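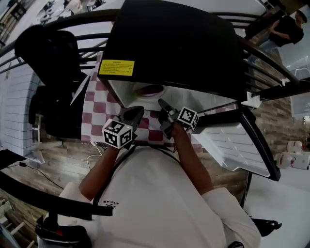

Curnero is a list of checked and plaid table coverings in everyday use, kept as plain CSV files. It started as a shopping spreadsheet and grew into something other people asked to copy. Each record covers one cloth: the colors, the kind of check, the table under it, and what is kept on top. A white and maroon-red check like the one on this table goes in as "check, two-color, white/maroon". It does not go in as "gingham" unless whoever entered it looked closely enough to see the blended squares. With a large black panel lying over part of the cloth, the coverage field is "partly covered" and the size fields stay blank.

Overview Files Fields Colors Corrections Contact

Version 2, released Monday, February 6, 2023
Maintained by Delia Oprea and Vusumuzi Kruger

What is in it

There are 1,675 records from 57 contributors. Most are kitchen and dining tables. The rest are work tables, porch tables, and a few card tables that get a cloth only for company. A cloth that moves between tables is one record with a note, so please don't enter it twice.

The old version had napkins and placemats. Those have been taken out. If you need them, write to Delia and she will send the old file as it was, with the spelling mistakes.

Files

cloths.csv: one row per cloth
tables.csv: one row per table, joined on table_id
colors.csv: the color names we use and the ones they replaced
notes.txt: longer remarks from contributors, in the order they came in

All files are UTF-8 with commas. Remarks that contain commas are in double quotes. Some spreadsheet programs will read the table_id column as a number and drop the leading zeros, so set it to text before you import.

Fields in cloths.csv

cloth_id: never reused, even when a record is deleted
pattern: check, gingham, plaid, windowpane, or other
color_1, color_2: lighter color first
square_size: side of one square in inches, measured on a flat cloth
material: only if there is a label or the owner knows; otherwise "unknown"
coverage: clear, partly covered, mostly covered
on_top: free text, large items first
floor: wood-grain, tile, carpet, other
wall: free text
table_id: see tables.csv

"Wood-grain" means a floor that looks like planks. We stopped splitting it into real wood and everything else because people were guessing. The wall field works the same way: "white, brick pattern" is enough, and you don't have to find out whether there is brick in it.

Color names

Red gave us the most trouble. The first version had red, dark red, wine, burgundy, brick and maroon, and Keerthana Namboodiri found the same cloth entered under several of them by people in one house. There are now two names, red and maroon-red. Anything that leans brown or purple is maroon-red, and the old wording is kept in colors.csv. Blues have not been done yet. Expect "navy" and "dark blue" to overlap.

Room light changes these names more than we would like. Enter the color by daylight if you can, and write "lamp" in the remarks if you can't.

Known problems

Square sizes from the Aria batch were entered in centimeters. They have been converted and rounded, and a few came out odd.

The Chala records have no floor or wall entries.

Old cloths are underrepresented. People tend to enter the one that is on the table today and forget the ones in the drawer.

Washing remarks are opinions. Do not treat them as care instructions.

Corrections

Send the cloth_id, the field, and the new value. One correction per line. We apply them in batches, and the next batch closes in November. If you want a record of yours removed, say so and it will be removed without questions.

Use

Free to copy and change. Please keep colors.csv with the other files, or the older remarks won't make sense.

Comments

Safta Olteanu
The plaid and windowpane split is still not clear to me. I have one with thin green lines over wide gray squares. Which is it?

Vusumuzi Kruger
Plaid. Windowpane is thin lines only, on a plain ground. I will add that to the field list.

Mirta Carrasco
Could you add a field for clips or weights? Mine is on the porch and it has clips from spring on. I've been putting it in on_top but it looks silly there.

Delia Oprea
Remarks for now, please. If enough people have them we'll make a field.

Safta Olteanu
Thank you, changed mine to plaid.

Contact the maintainers | © Curnero contributors, Warberg | Back to top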